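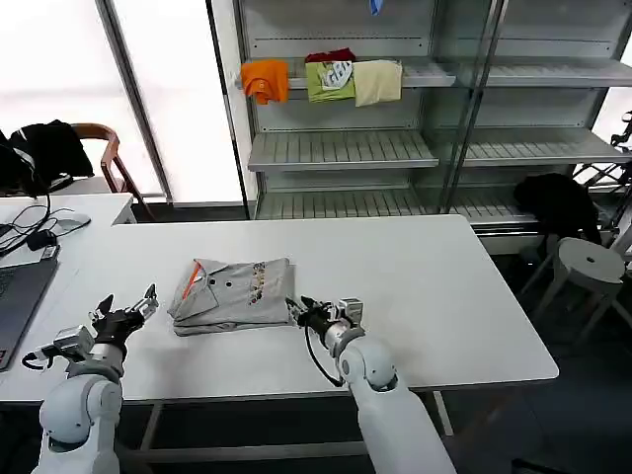 Chapter 15
Knits: cloth made of loops

Key words for this chapter: course, wale, jersey, piqué, rib, interlock, gauge, spirality, relaxation shrinkage

I learnt to sew on woven cotton, as most people do, and for years I was frightened of anything stretchy. My first T-shirt had a neckline that stood out from my body like the rim of a plate. I blamed the machine, then the thread, then the pattern. It took a patient afternoon with Parveen Usmani, who taught me cutting when I was far too pleased with myself, to see that I had been treating a knit as if it were a bouncy sort of woven. They are different stuff altogether, and if you've worked through the last few chapters on plain weave, twill and satin you'll need to put quite a lot of that to one side for now (don't throw it out, we need it again for denim).

By the end of the chapter you should be able to pick up a knitted garment, work out which family its fabric belongs to, find the direction of the wales and make a decent guess at what it'll do in the wash. You'll also make a set of swatches, so if you haven't got hold of any old jersey yet, start asking your relatives.

Before you start

Go and find something knitted that you wear often. A school jumper will do, or a T-shirt, or a pair of socks. I'm going to use a polo shirt for most of my examples, partly as I own far too many and partly because a polo usually has two or three different knits in the one garment, all sewn together and expected to get along. The grey one with the orange trim on its collar is the sort I mean. Look at your own garment under a lamp. Pull it gently sideways, let go, then pull it gently up and down. Write down what you notice in your notebook in whatever words come to you. "Stretchier across" is a perfectly good observation and I'd much rather read that than something copied from a glossary.

15.1 What a loop does

In a woven cloth, two sets of yarns cross each other at right angles, over and under, and each yarn runs more or less straight. If you pull along a straight yarn, not much happens. The yarn is already as long as it's going to get.

In a knit the yarn is bent into loops, and each loop is pulled through the one before it. When you pull on the cloth you aren't stretching the yarn itself very much at all. You're changing the shape of the loops. Pull sideways and every loop gets wider and shorter. Pull lengthways and it gets taller and thinner. Let go and the loops try to get back to the shape they're most comfortable in, and how well they manage it depends on the fibre, the tightness of the knitting and how cruelly you pulled.

This is why a jumper will go over your head and a shirt made of plain woven cotton needs buttons all the way down. A polo sits somewhere in the middle! The body would probably stretch enough without help, but the neck has a collar stitched round it, and the seam holding that collar on has far less give than the fabric. So it gets a placket, which is the short buttoned opening at the front, and that placket is nearly always stiffened with interfacing to stop it rippling. We'll sew one in the next chapter. Brace yourselves.

Two words you need straight away. A row of loops running across the cloth is called a course. A column of loops running up the cloth is called a wale. Babar Chaudhry, who read an early version of these pages for me, remembers it by saying that a racecourse goes along the ground, and I've never come up with anything better.

15.2 Weft knits and warp knits

There are two big families. In a weft knit, the yarn travels across the fabric from side to side, making one course after another. Hand knitting is weft knitting. So is nearly everything you'd call a T-shirt, a jumper or a sock. If you snip the yarn at the last edge knitted and tease it out, the whole thing can come undone course by course, and that's how my grandmother got wool for new cardigans out of old ones.

In a warp knit there are many yarns side by side, each making loops roughly in its own column and stepping over to a neighbour to hold the whole lot together. Warp knits are made by machine, they don't ladder easily, and they tend to be steadier to handle. Swimwear, lots of linings and most net curtains are warp knitted. We come to those in Chapter 16, so you can relax about them here.

Try this: cut a small square from an old T-shirt, well away from any seam, and stretch it hard across the wales. The top and bottom edges will roll up like a wood shaving. It's one of the quickest ways I know to recognise single jersey. Then do the same with the cuff of a sweatshirt, which is usually a rib, and see how little it wants to curl.

Trade note: Garkaddale Knitting

I spent a morning in January at Garkaddale, a small mill that knits cotton jersey and piqué on circular machines. A circular machine makes a tube. I knew that, I'd taught it for years, and I was still astonished by the size of the thing coming down off the needles. The tube is slit open and rolled flat later on, unless the customer wants it left whole.

Ghazala Durrani runs the finishing side, and what she mostly wanted to talk about was rest. Fabric comes off the machine under tension, with its loops pulled longer than they'd like to be. If you cut it straight away, the garment will carry on shrinking back to its natural size long after it's been sewn, and the customer will be cross. So at Garkaddale the cloth is finished, laid out loosely and left alone before anybody goes near it with a knife. They keep a sample book going back more than 22 years and let me turn the pages with clean hands. Sample 1178 was a navy piqué so crisp it felt like a honeycomb.

You should copy them in a small way. When you bring a length of jersey home, wash it as you mean to wash the finished garment, dry it flat and leave it unrolled overnight. Do not hang it over a door. I've done it, and the bit over the top of the door never forgave me.

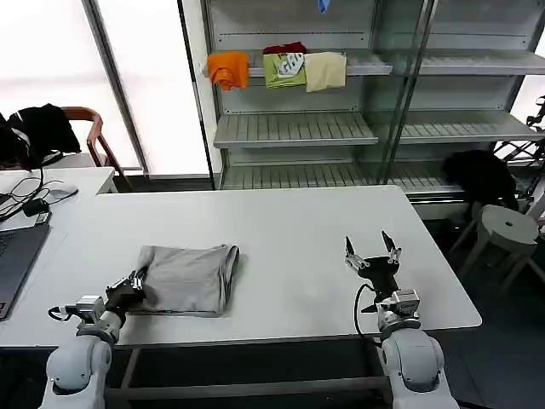
KNITS IN EVERYDAY CARE

15.3 Folding, hanging and the trouble with gravity

Once you know about loops, a good deal of household advice begins to make sense. Heavy knits are stored folded, as a wet or weighty jumper on a hanger will slowly pull its own loops long, and the shoulders will grow little horns where the hanger ends. Light jersey is more forgiving. Piqué is steadier still, with its tuck stitches bunching up the yarn and making the cloth thicker, and a polo can live on a hanger quite happily if the hanger is a broad one.

My own preference is to fold. Button the placket first, lay the shirt face down, bring the sides in, then the sleeves, and bring the hem up in two goes. Keep the collar out of the folds. A flat-knitted collar has been made as a separate piece, to shape, with finished edges, and once it has been creased hard it's a nuisance to get back. Knits do have one kindness here, in that creases in the body often drop out with wearing, the loops having room to shift about. Woven cotton lawn gives you no such help.

Washing is where most of the damage is done. Heat, water and tumbling all give the loops permission to relax, and in wool they can do something worse, since the scales on the fibres lock together and the cloth felts. Cotton jersey can't felt but it can certainly get shorter and wider. If you've ever had a T-shirt turn into a sort of square, you've met relaxation shrinkage. And if the side seams have wandered round to the front of your hips, that one's called spirality. It comes mostly from twist in the yarn trying to undo itself, and you can't iron it out for long.

15.4 Which knit is it?

Areeba Gilani's evening group have been using this little sorting routine, and it works well enough that I've pinched it.

Look at the face. Single jersey shows small V shapes on the front and little curved bumps on the back.

Turn it over. If both sides show Vs, stretch it across. If the fabric opens up to show bumps between the columns of Vs, you've got a rib. If it stays Vs on both sides and feels smooth and rather solid, it's likely to be interlock.

Feel for texture. A regular pattern of small raised cells, a bit like a waffle seen from a distance, points to piqué.

Check the edges, if you've a raw one. Jersey curls. Rib and interlock mostly lie flat.

Use a hand lens if you have one. A cheap one is fine. The Kazmi lens in the class kit has a scale printed on the base, so you can count wales per centimetre, and we'll want that number when we talk about gauge.

Activity 15A: Your swatch page

You will need three scraps of different knits, scissors, a ruler, a fine pen and a sheet of card.

1. Cut each scrap as a square with its sides following the wales and courses.
2. Mark an arrow along the wales, on the back.
3. Stretch each square across as far as it will comfortably go and write down the width. Let go, wait for a minute and measure again.
4. Repeat along the wales.
5. Fix the squares to the card along the top edge only, so that they can be lifted and looked at from behind.

Tahira Abbasi's class added a fourth square that had been through a hot wash, and I wish I'd thought of that. If you can manage it, cut it from the same garment as one of the others and keep the two side by side on the card.

Keep the page somewhere flat. We begin 15.5 with the recovery figures, so have your measurements to hand before you turn over.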